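**From:** Ehab Ghoneim
**To:** fornero-teach
**Date:** March 8, 2019
**Subject:** Re: [fornero-teach] Why are my gear demos so bad?

Colleen MacLeod wrote:

> Hi all,
>
> We got the two arms at Bumidwood talking to Tôn at last, and I have spent my evenings driving them through the Fornero gear task: pick up the pinion, bring it over the plate, put it on the peg, mesh it with its neighbor. I've read the wiki page. I've read it twice, in case the second reading was friendlier.
>
> Three questions.
>
> 1. My demos are slow and full of little stops. Should I be throwing those out, or does the training even them out somehow?
>
> 2. I can't judge height over the plate. I drive from the wrist view because that's what the wiki says, and I keep coming down on the face of the plate like a bad helicopter pilot. Is everyone else using the head view and keeping quiet about it?
>
> 3. How many do you need before it does anything at all? The wiki says 2000, with no explanation, in bold.
>
> Also, would it be cheating to guide the arm by hand? I can do the job in a few seconds if I just grab it.
>
> Colleen

Colleen, welcome. I wrote the wiki page, so I'll start by saying that parts of it are very good and you've asked about the other parts.

**On the stops.** There are two kinds and they need different treatment. There's the stop where you are lining something up and your hands are still making small corrections. Keep those. Then there's the stop where you've let go of the controls to scratch your nose, or to look up which pedal opens the gripper. The policy can't tell your nose from your craft. It sees a gripper parked over a plate for a long stretch with nothing happening, and it concludes that parking over the plate is part of the job. We trained one at Holldale last July that would carry the pinion beautifully to the edge of the plate and then stay there until somebody cut the power. It had learned me, more or less exactly.

So trim the dead ones. Tôn will do it for you if you set the idle threshold in the recorder config, but the default is far too forgiving, and it measures motion at the joints only. If you're squeezing the gripper and the arm is still, it counts as idle and the squeeze gets cut out. You then have a recording in which the gear leaps into the fingers by itself. Turn on `include_gripper` before you trim anything. I have asked for that to be the default and been told it's a matter of taste.

**On height.** You've been had by the wrist view, same as the rest of us. The camera rides along with the fingers, so the gear sits in nearly the same spot in the picture all the time while the plate slides around behind it. You get a lovely idea of left and right and almost none of up and down.
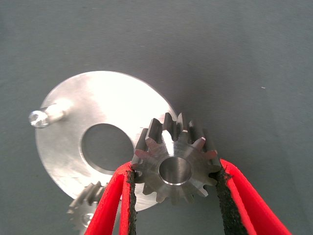 *Wrist view, pinion upright in the fingers at the right side of the plate. Try guessing the height.*

What I look at is how much of the big hole is showing and what the rim does behind the teeth. On a straight descent, the plate grows and the gear doesn't. If you see the plate growing and also drifting sideways, you're coming down at a slant, and a slant is how you end up with teeth sitting on teeth. Stop there (the good kind of stop), fix the sideways part, carry on. Colleagues with better eyes than mine use the shadow. I've never trusted it. Move the lamp and you have to learn to drive again.

Pay attention to the tilt, too. Pads are squashy, and when you close them on a toothed gear they find whichever teeth they like best and roll the thing a few degrees. From the controls you won't feel it. You'll see it in the flanks: when the teeth along the top of the gear show you a lot of their length, you are looking at a gear that is leaning relative to the camera, and you want to know whether the lean is yours or the camera's before you go down on the peg. My habit is to check right after the grasp, with the gear still close to the mat. If it's bad, put it back and pick it up again, and leave the whole business in the recording. Regrasps are the most useful thing you can teach it and people delete them out of pride.

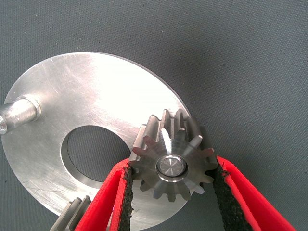 *Same wrist view: upper teeth showing their full width, hub catching the light.*

Which brings me to lighting, because the hub of that pinion is a menace. When a bright overhead light hits it square it becomes the brightest thing on the gear, and an early policy of ours seemed to be steering by it. Fine until you swap the gear for one with a duller end. We now change the lamp position between batches. Don't change it during a demo, and please don't do what I did and leave a desk lamp on a swivel arm that sinks slowly through an afternoon. I have a very consistent set of recordings of a sunset.

The brushed plate has the same problem on a larger scale. Parts of it go nearly white. You can turn the exposure down until the plate looks sensible, at which point the dark pads and everything near them turn to soup, and those pads are where you need to see. I'd let the plate blow out a little. Lock the exposure, whatever you pick. Auto exposure will brighten and dim every time the gripper swings across the metal, and you'll have taught the robot something about clouds.

**On whether we all secretly use the head view.** Yes.

The wiki says wrist because the policy leans on the wrist camera hardest and it does help to drive from what the policy sees. That was the theory. In practice I keep the wrist view large and the head view small in the corner, and glance at the head view for two things: where the other arm is, and where the cables are.

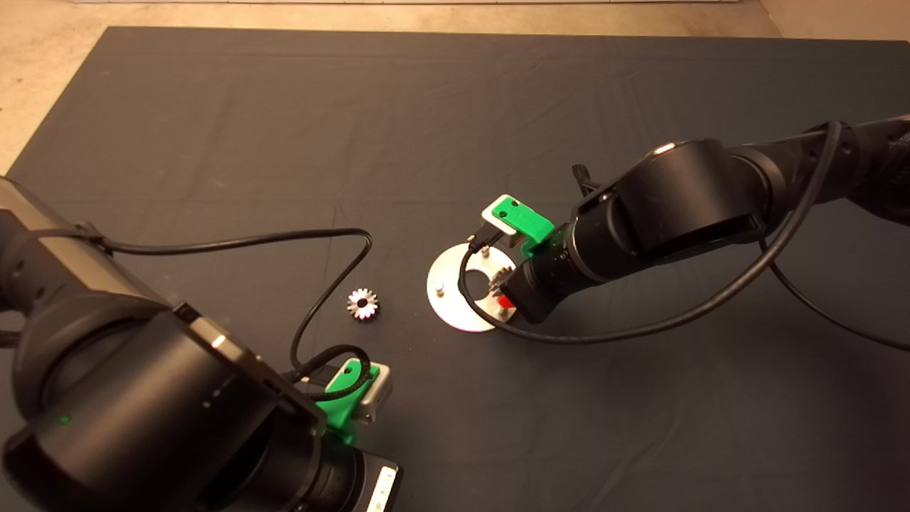
The other arm is the one you'll hit. When you're concentrating on one gripper, the idle one drops out of your mind entirely, and it'll be sitting precisely where your elbow wants to go. Park it properly before you begin the approach, and park it in the same place every time, or in deliberately different places, but don't let it be wherever you happened to lose interest. Cables get their own pass before each batch. I drag the slack back out of the work area, check that nothing is looped where a gripper will close on it, then press record. A loop of cable lying across the mat is harmless until the demo in which it isn't, and then the arm learns that gears are sometimes attached to the wall.

While I'm on the mat: smooth it if it bothers you, but don't tape it flat for one batch and leave it folded for the next. We lost most of a week to a policy that did well on a creased mat and sulked on a fresh one. Colleen, if yours came out of the same shipment as ours it has fold lines that no iron will touch. I have tried the iron. Use it as is.

**On guiding by hand.** It isn't cheating, it's just a different recording. If you grab the arm and walk it through, the joint data is smooth and quick and lovely, and the camera data has your sleeve in it. We did a set of these early on. The policy did fairly well as long as somebody stood beside it in a blue shirt. You can replay the joint data afterwards with the hand out of the way and record the cameras then, and that works for the big moves. For the mesh it's hopeless, since the replay has no idea the gear has shifted in the pads and will press on regardless with a straight face.

There's also the matter of force. With your own hand on the arm you feel the teeth catch, so you wiggle, and in they go. None of that feeling gets into the file. By remote control you're as numb as the robot is, so whatever you do to get the teeth in, you must have done by looking, and it stands some chance of copying you. That's the best argument I know for doing it the slow and miserable way.

My suggestion would be to hand guide for the first evening or two just to learn the path, throw all of it away, and then drive.

**On the number.** The 2000 was typed by me, in bold, on a day when I wanted more help with recording. I'll take the bold off. What we have at Holldale is 983 demos on disk, of which 690 survived review. A policy trained on the first 318 of those would grasp the pinion and get it over the plate most of the time, then fumble the peg. With all 690 it places the gear often enough that visitors are impressed, and meshes it often enough that I've stopped inviting visitors to stay for that part.

What moved it most was variety at the hard end. I had hundreds of recordings of reaching across an open mat, a thing it had learned in the first dozen, and very few of the last little bit above the peg. So start some of your demos late. Close the gripper on the pinion, bring it to the rim of the plate, hit record there, and do only the descent and the mesh. Turn the plate between takes so the pegs aren't always on the same side. Mark them `partial` in Tôn or the review script will reject every one for missing a grasp, cheerfully and without telling you.

Send me one of your bad ones before you delete anything. Pick a really ugly one, with the helicopter landing in it. The upload folder is the same as for the calibration files, and the recorder config needs to go in beside it or I can't tell what got trimmed.

Ehab

P.S. The pedal that opens the gripper is the left one. On the wiki it says right. I'm fixing that now.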